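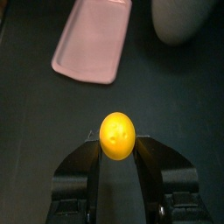

Fig. 1. Bola amarilla del juego Maurya, con los hoyuelos en la superficie.

4. Preparación de la mesa y de las piezas

Este capítulo explica cómo montar la mesa Huvov con su cubierta de tela y cómo colocar las piezas pequeñas del juego Maurya. Lea el capítulo completo antes de empezar. Si ya tiene la mesa montada, puede pasar directamente al punto 4.2.

Nota: las piezas van en la bolsa con la referencia 906. Si falta una pieza, no use otra de tamaño parecido y pida el recambio según el capítulo 7.

4.1 Montaje de la cubierta

1. Coloque el tablero negro sobre una superficie plana y firme. Compruebe que no se mueve cuando apoya las dos manos en el borde.

2. Fije los conectores pequeños del borde trasero: uno en cada esquina y uno en el centro. Apriételos solamente con la mano.

3. Levante las varillas delgadas del techo y crúcelas en forma de X. Las dos varillas deben tocarse en el cruce, pero no deben doblarse.

4. Extienda la tela oscura por encima y deje caer los paneles por la parte de atrás y por los lados. Sujete la tela con los herrajes de las esquinas superiores.

5. Deje los paneles un poco flojos. Es normal que la tela haga pliegues suaves; si está demasiado tensa, los herrajes se abren.

Precaución: no cuelgue objetos de las varillas. El peso máximo permitido en el cruce es de 200 gramos.

4.2 Colocación del vaso y de la bandeja

1. Limpie el tablero con un paño seco. Sobre la superficie negra mate se ven mucho las motas de polvo, también las marcas de los dedos.

2. Ponga el vaso transparente de pie en la mitad izquierda del tablero, con la boca hacia arriba.

3. Ponga la bandeja cuadrada de color salmón cerca del vaso, plana sobre el tablero. No es necesario que quede paralela al borde – una bandeja un poco girada sirve igual.

4. Deje libre el centro. Para los ejercicios del nivel Aller se necesita un espacio de 20 cm entre la bandeja y el borde derecho.

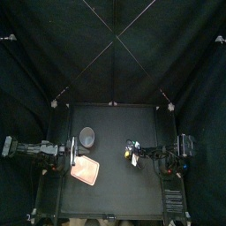
4.3 Colocación de la bola y del racimo

1. Saque la bola amarilla de la bolsa y mire los hoyuelos. Si hay suciedad dentro, use un cepillo blando. No use alcohol, el color puede perder el brillo.

2. Agarre la bola siempre por los dos lados, a la mitad de su altura, y sin apretar más de lo necesario.

3. Coloque el racimo de uvas de plástico verde directamente sobre el tablero negro, acostado. La dirección de la punta es libre, pero anótela en la hoja si va a repetir el ejercicio.
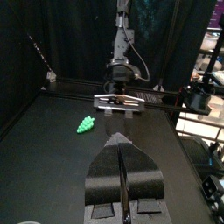
Fig. 3. Racimo verde acostado, con la punta hacia abajo a la izquierda.

4. Antes de empezar, compruebe que el racimo no se balancea. Si se balancea, gírelo sobre la otra cara.

Precaución: la bola y el racimo son piezas pequeñas. No los deje al alcance de niños menores de tres años.

4.4 Después del uso

Guarde las piezas pequeñas en su bolsa y la bandeja aparte, para no rayar el vaso. La tela se puede dejar montada. Si la desmonta, quite primero los herrajes superiores y después las varillas – nunca al revés.

Texto revisado por Jomar Dizon, 13/3/18. Los dibujos de montaje de la variante Toltthorpe están en el anexo B.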